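Zideo 샌드위치 조립 데이터 작업 규칙

README, 2판

이 문서는 Zideo 저장소에 에피소드를 올리기 전에 지켜야 할 배치, 조작, 기록 기준을 정리한 것이다. 수집은 Starmont 작업실에서 하고 검수는 Covis 쪽에서 맡는다. 전체 에피소드는 638개이며, 1판 규칙으로 모은 것은 legacy 폴더에 따로 있다.

1. 배치
빵과 슬라이스 재료는 트레이 옆 홀더에 세워서 놓는다. 채 썬 채소는 투명 용기에 담는다. 투명 레일과 가로 부재는 에피소드 도중에 옮기지 않는다. 빨간 선은 배치 기준선이다. 선이 들뜨거나 가려지면 수집을 멈추고 다시 맞춘다.

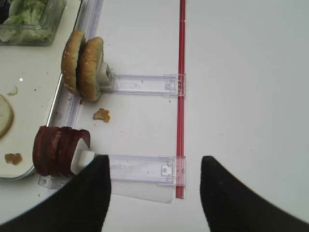

그림 1. 손목 카메라 시점. 홀더에 세운 참깨 빵과 붉은 고기 슬라이스

2. 부스러기
작은 부스러기는 그대로 두고 진행해도 된다. 그리퍼 경로를 막는 크기면 에피소드를 끝낸 뒤 치운다. 녹화 중에는 작업대에 손을 넣지 않는다. 손이 들어간 에피소드는 길이와 상관없이 폐기한다.

3. 조작
한 번에 재료 하나만 집는다. 잎채소는 빵 위에서 그리퍼를 열고, 빵 밖으로 조금 늘어지는 것은 허용한다. 재료가 트레이 밖에 떨어지면 다시 집지 말고 dropped로 표시한다. 재시도는 재료당 2회까지다. 팔의 케이블이 재료나 용기에 걸리면 바로 정지 버튼을 누른다.

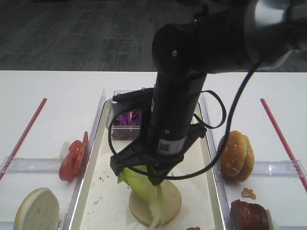

Alexiou

고정 카메라에서는 트레이 위의 빵과 그리퍼가 같이 보여야 한다. 손목 브래킷이 안쪽 용기를 일부 가리는 것은 괜찮다. 양쪽 빨간 선이 한쪽이라도 화면에서 빠지면 카메라 위치부터 고친다.

4. 기록
에피소드마다 다음 7개 항목을 채운다.
episode_id
operator
layout_version
ingredients
retries
result
notes
result 값은 done, dropped, stopped 중 하나다. 빈칸이 있으면 업로드 스크립트가 거부한다. notes에 쓸 것이 없으면 none이라고 적는다.

5. 위생과 폐기
수집에 쓴 식재료는 먹지 않는다. 개봉한 재료는 그날 버리고, 용기와 홀더는 분리해서 씻는다. 그리퍼 손가락은 세션이 끝날 때마다 닦는다.

6. 알려진 문제
투명 부품은 깊이 값이 자주 빈다. 보정하지 않은 원본을 올린다. 1판 자료에는 layout_version이 없으니 섞어서 쓸 때 주의한다.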